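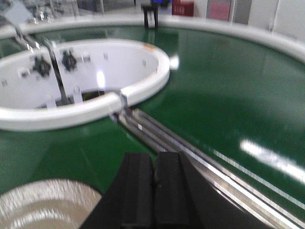 Feeding and Presenting Round Parts — handout 4, revised 18th November

A bowl feeder has one job, which is to turn a heap into a line, and it will spend most of the term declining to do it. Read chapter two of the Delaunay notes before the lab, including the dull half about rims. The two black star-shaped knobs on the far inner wall of the white bowl are the first thing every group reaches for. Please don't. Write down where they are set, then leave them alone until you have a reason you could say out loud. The same goes for the thin rod that crosses the bowl.

The Numis exercise uses a batch of 2674 blanks. You will run 100 of them, write up what happened, and resist rounding.

Discs look like the easy case. They have no corners to catch and no front to speak of, so students tend to skip the orientation section and lose 18 points there.
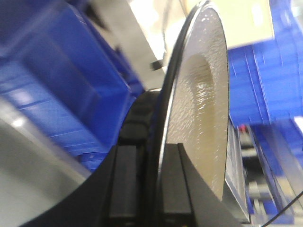 Thin stock is worse than thick. A textured face scatters light all over the place, and a sensor threshold you tuned on smooth blanks will be wrong — sometimes only slightly, so you get to find out at part 400.

Always record three things about a round part: diameter, edge thickness, and which face is up. "Both look the same" is not an entry.
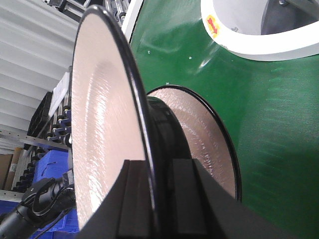

Two discs on a common hub count as one part for this course. Sketch it from the side, hub included, and mark which surfaces you would let a guide touch. The Lommont and Dirnmont layouts answer this differently and both are defensible. Pick one and stay with it.

Lab sheets are due before the April break. Staple them.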